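Shop > Blackout & Stage > Curtains > Drement heavy drape

Drement Heavy Blackout Drape

There are curtains that keep the sun off the telly, and there is the Drement, which keeps the sun off everything, including your socks as you look for them. It is a thick, plain, floor-length drape made for halls, studios and people on night shifts.

The cloth weighs 600 g per square metre, so please use a proper rail. The wire that came with your nets will not do – we have had the phone calls.

Black only. We did try a charcoal in September and sold it to one very patient man in Fulside.

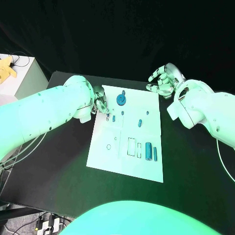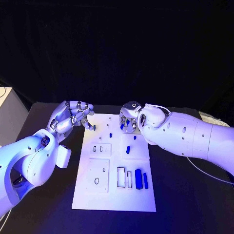
Each panel is 142 cm wide and comes with eyelets along the top and a weighted hem. Allow double the width of your window if you like folds, or less if you like saving money. Creases drop out after a week or so of hanging. Do not iron it. Do not machine wash it either, unless you are tired of the machine.

Hooks and tie-backs are sold separately, as they always are. Ask for Vanderleia Bragança if you need an odd length cut.

Order code: 1071

Shares: 206

Contact us | © Zustar | Back to top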